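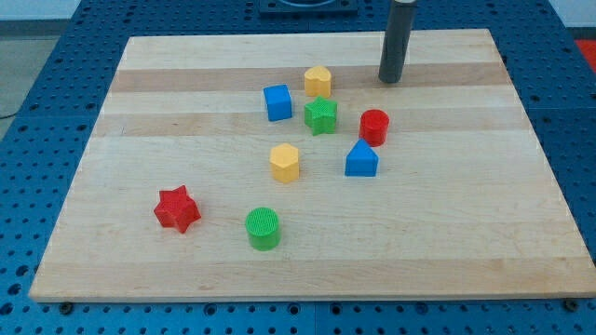

Playroom and Back Hall Walk-Through, Mar 15, 2023

I do this one every spring before the kids from next door start coming over again. Same list as last year, with my notes typed in as I went. Gijs Hoekstra held the flashlight and complained about his knees.

Smoke alarm, hall: OK. Pressed the button, nearly fell off the step stool, very loud!

Smoke alarm, playroom: Chirped once and quit. New battery in. If it does it again I'm replacing the whole thing.

Outlet covers: Two missing behind the couch (I blame the vacuum). Spares were in the junk drawer, so that's fixed.

Bookcase anchored to wall: NOT OK. The top strap is tight but the bottom screw just spins in the drywall. Teun Van den Broek says he has the right kind of anchor in his garage and will bring it by. Until then the heavy atlases are on the bottom shelf and nobody climbs, please.

Window latches: OK, though the left one is stiff. A little candle wax helped.

Blind cords: Wrapped up high on the cleats. I'd still like cordless ones, but the quote from Groken was $631 and I laughed out loud in the store.

Small parts: Went through the toy bins with a cardboard tube. Anything that dropped through went up to the closet shelf. Also tossed a puzzle piece with a nasty splinter.

Radiator cover: Warm, not hot, after 10 minutes with the heat on. Fine. One corner is sharp and I've stuck a foam bumper on it, which looks terrible (I don't care).

Floor and rugs: The hall runner slides like a sled. Bought a grip pad, still need to trim it to fit.

Door to basement stairs: Latch catches every time. I moved the hook up higher too, now that the neighbor's youngest has figured out chairs.

First aid box: Bandages OK, tweezers missing again, burn gel expired. On the shopping list.

Still open: bookcase screw, rug pad, tweezers, burn gel. I'll go around again in June.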